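SPEAKER NOTES - Small desks, and what we let live on them
Evening talk, Rinley community room, 7 p.m. start

Before I begin
Water within reach. Thank Timothée for setting up the chairs and for lending me the clicker again. Ask people at the back if they can hear me, and wait for the answer this time.

Opening
Good evening, everyone, and thank you for coming out in August when you could be at home under a blanket. I want to talk tonight about desks, and in particular the humble home desk, the one wedged into a corner of the bedroom or the end of the hall that was going to be for letters and study and has become the place where the mail goes to sit.

Tell the story of my old desk in Hendriks Street. I had it 6 years and for most of that time I did my paperwork on the ironing board. (Pause, they usually laugh at the ironing board.) Don't go on to the bit about the cat unless we're running early.

First part - the flat bit belongs to you
My feeling is that the working surface should be given back every night. You needn't be strict about it. One pretty thing can stay, a plant or a little dish, whatever makes you glad to sit down. Everything else wants a home above, below or beside.

Ask for hands: who has a cup on their desk right now? Who has 2?

Second part - going up
If you have a hutch or even a single shelf across the back, you're luckier than you know. Cubbies are lovely because each one can hold one sort of thing, and you learn where your hand goes without looking. I like books lying flat in a stack when the cubby is low, with the ones you rarely open at the bottom. A spot of colour at the back of the cubbies cheers up a grey desk no end, too. Leave the clicker alone until I've finished this bit, then give them a good look at the red.

Mention the tissues. They deserve a cubby of their own and they never get one, they get pushed about the desk all winter. Then the top of the hutch, which I'd leave bare if you can bear it, as whatever goes up there tends to stay up there.

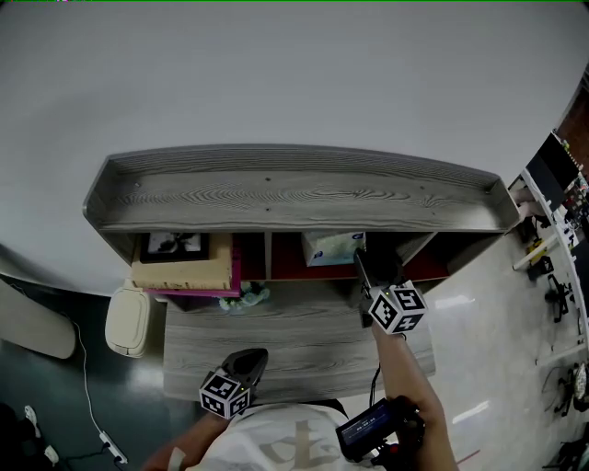
Third part - going down
Bin beside the desk, close enough to reach sitting down, and with a lid if it's in a bedroom. Then cords. Get the power strip somewhere you can reach without crawling, and run the cord along the wall if there's a wall to run it along.

Questions, then tea
Someone will ask about filing. Say that's next month. Remind them to stack the chairs.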